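Finding and fixing wrist tracking drift on a glove-and-controller rig

Last updated 6th October

Drift is the fault we get asked about most. The operator's hand is in one place, the recorded hand is in another, and the gap grows as the session goes on. In June we had to throw away 60 recordings out of a batch of 734 before we worked out where ours was coming from. These are the steps we now follow at Manole, in the order we do them. You will need the Trindeo viewer or anything else that can play back the hand path next to the video.

1. Stop recording and keep the bad file

Do not recalibrate straight away. If you do, the offset is reset and you lose the evidence. Save the file with "drift" in the name and write down which hand was affected.

2. Check the straps

Our controllers sit on the backs of the hands, over thin black fabric gloves. The fabric slides. Hold the controller body and try to twist it with the hand kept flat. If it moves at all, tighten the strap and try again. Then look at the wrist box and its cable. The cable needs enough slack for the arm to reach the far side of the table, otherwise it tugs on the box each time the operator stretches.

3. Run a two-handed pouring task

Tasks where one hand tilts and the other stays open show the fault sooner than simple picking. We use an orange plastic bowl and a clear container, with pieces of food. 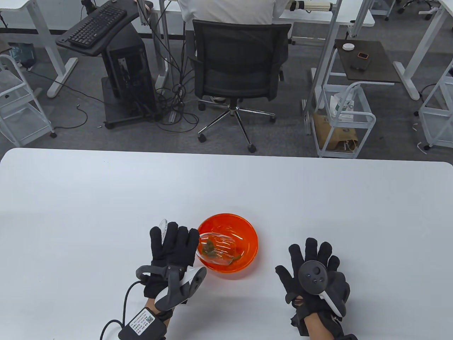
Bayu Pattinasarany writes that on his rig the straps were fine and the drift came from a base plate that had worked loose under the table, so he would check the mounts before touching the gloves. That is fair. It takes a minute, and if both hands drift by the same amount in the same direction, do the mounts first.

Play the file back and watch the tilting hand. A strap fault shows up as a small jump at the steepest part of the tilt, and the path does not come back to where it was. A tracking dropout looks different: the path freezes, then snaps to the right place.

4. Do the rest check

Ask the operator to hold both hands over the near edge of the table, palms down and fingers spread, and keep still. Record 1,000 samples. Do this at the start of the session and again after the task, with the hands over the same marks. Compare the two averages for each hand. Ours should agree to within 11 millimetres. Anything over that and the session is marked as failed, even if the video looks fine.

Keep stemmed glasses out of the task until the check passes. Aiman Yusof lost one on the Gerkex arm when it replayed a drifted file and closed on the stem well to one side. The arm stopped on its force limit, but the glass had already gone over.

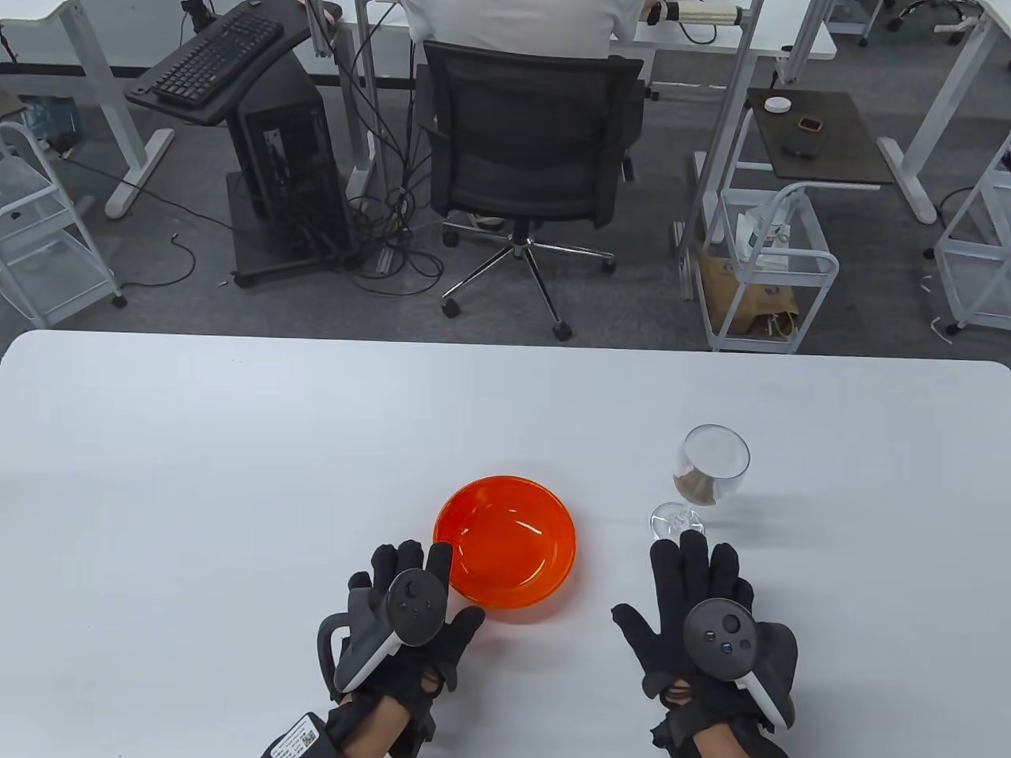

Can I correct a drifted file afterwards and still use it?
Only if the offset is constant from start to finish. If it grows or jumps, there is no single correction that fits, and the file should not be replayed on an arm.

5. Recalibrate and replay slowly

Once the straps and mounts are sound, recalibrate both hands, record one short task and replay it at quarter speed with everyone outside the arm's reach and a hand on the stop button. Plulik's replay tool sets full speed by default, so change that before you load the file.

If the rest check fails again after all this, swap the left and right controllers. When the fault moves with the controller, replace the controller. When it stays with the hand, fit a new strap and go back to step 2.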